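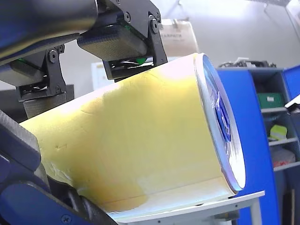
Unit 4: Candidate Selection Inside Parties

Reading for this unit: the Itodora packet, sections 2 and 3. The Jasent case is optional.

4.1 Terms

Selection is the process by which a party decides whose name goes on the ballot under its label. Election is what happens afterward. The two are often run under different law. In many systems the state regulates elections closely and leaves selection to the party's own rules.

The selectorate is the body of people allowed to take part in selection. It may be a single leader, an executive board, a delegate convention, the dues-paying members, or all registered voters. These are points on a scale, and mixed methods are common. A board may draw up a short list that members then vote on.

Deselection is the refusal of the party label to a sitting officeholder who wants to run again. It is rarer than defeat at the polls, and harder to study, as many officeholders withdraw once they see they will lose the label.

4.2 The Ceseo case

Ceseo is the teaching case used through the rest of the course. The governing party there picks its candidate for governor at a convention of 549 delegates. Delegates are chosen by 11 district branches in proportion to paid membership. A candidate needs 52 percent of votes cast to win on the first ballot. If no one reaches that mark, the top two go to a second ballot, decided by simple majority.

Membership lists close 30 days before the convention. Note the effect of this rule: a faction that signs up members early gains delegates, and a faction that organizes late does not. 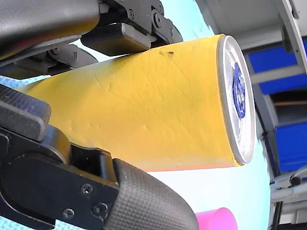
Does a sitting governor have a right to the party label in Ceseo?

The party rules give the governor a seat at the convention and nothing more. The label must be won by ballot like anyone else's, and the governor votes as one delegate.

4.3 Why incumbents lose the label

Three accounts appear in the reading.

Performance. Delegates judge that the record in office will cost the party votes.

Patronage. Branch leaders expected jobs, contracts or access and did not get them. Under this account a popular governor can still be dropped.

Sponsor conflict. The governor was first put forward by a senior figure who later moves support to someone else. Public statements in such cases usually cite performance, so the stated reason is weak evidence.

Texier is the standard comparison. It uses a closed member vote, and branch leaders there have less control over the result.
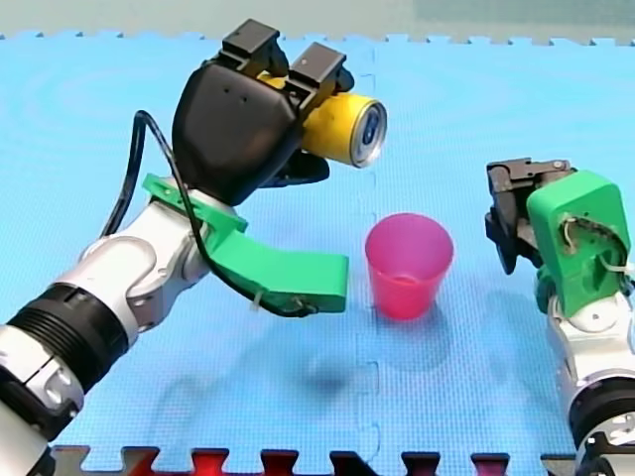
A comment from the discussion board, posted by a student in the evening section: I don't think the patronage and sponsor accounts can be separated in Ceseo. If the sponsor controls the branches, then a complaint from the branches is the sponsor's complaint. You would need a case where they split.

Compare this with section 3 of the packet, where the branches and the sponsor back different candidates on the second ballot.

4.4 For next session

Read the Texier party rules, articles on membership and voting. Bring a one-page note stating who the selectorate is, when the list closes, and what share of the vote is required.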